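November, late, nearly midnight

Well, the practice exam is behind me, and I'm sitting here with my shoes still on because I wanted to get this down before bed. My score was 1,425, and I had so hoped for more! Hye-jin called right after supper and let me moan for as long as I liked (bless her), and then she reminded me that I couldn't finish the reading section at all back in the summer, and this time I got through every passage with 4 minutes left over. 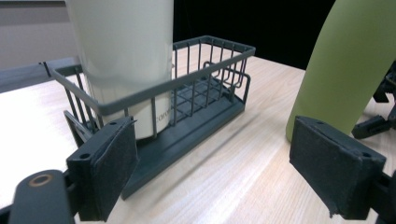

Category: Study Diary

Misaki thinks I should give the math a rest for a week and go back to my vocabulary cards. I'm up to card 421 out of 770, and I do them at the kitchen table while the rice cooks, mumbling away like somebody's old aunt. Birutė lent me her Mahmoudi workbook too, with all her pencil notes still in the margins, and I like her notes better than the printed answers.

Tomorrow I'll ask Phong about the geometry one with the two circles. I've drawn it over and over and I still can't see where that second angle comes from.

Recent entries
Flash cards on the bus
Sun-ja's trick for long passages
Signing up at last

Last updated: November
Back to top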